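## 3.2 Textiles claros en la zona de asiento

En esta sección tratamos las prendas y telas que las personas dejan sobre sillas, bancos y sofás. El inventario Dronholm contiene 1307 registros de interiores domésticos, y en 266 de ellos la anotación principal es un textil de color claro. La categoría fue definida por Ikeda y Ametepe en la primera versión del inventario, y nosotros la conservamos sin cambios para que los resultados sean comparables.

El color fue más difícil de anotar que el lugar. A corta distancia, un material azul muy pálido puede parecer blanco en una zona y gris en la zona vecina. Por este motivo usamos tres etiquetas de tono (blanco, azul claro, gris azulado) y permitimos que una misma superficie reciba más de una. La textura se anota solamente cuando se distinguen pliegues o costuras - en los demás casos se escribe «no resuelta».

**Figura 4a.** Material de tono azul blanquecino, posiblemente tela, junto a una masa oscura desenfocada. Tono: las tres etiquetas. Textura: no resuelta.

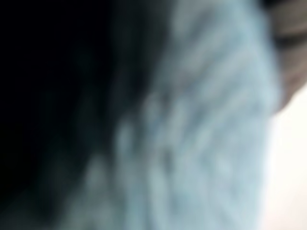
### 3.2.1 Superficie de apoyo

El asiento recibe una anotación propia, independiente de los objetos que están encima. Chiharu Ikeda propuso separar también el respaldo, pero en la revisión de septiembre los dos anotadores coincidían poco en este punto y la separación fue abandonada. Los fondos de color crema se incluyen en el grupo de tonos claros, aunque el contraste con una tela blanca es bajo y el límite entre las dos cosas se pierde con facilidad.

Para la anotación del asiento trabajamos con alrededor de 600 registros. Cuando otro cuerpo ocupa una parte grande de la vista, se anota el tono del fondo que queda visible y no se completa la parte oculta.

**Figura 4b.** Zona de asiento con fondo claro. Los dedos apuntan hacia abajo y sus yemas negras contrastan con el fondo; el tejido acanalado negro ocupa la parte superior y derecha.

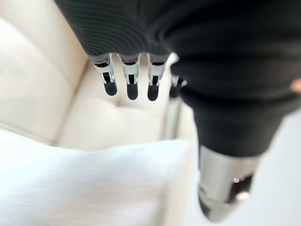 ### 3.2.2 Acuerdo entre anotadores

Ayuba Ametepe anotó de nuevo los 266 registros de textiles claros sin consultar las etiquetas anteriores. Los desacuerdos se concentran en el par blanco y azul claro, y fueron resueltos en una lectura conjunta. Las etiquetas de textura no se modificaron en esta fase.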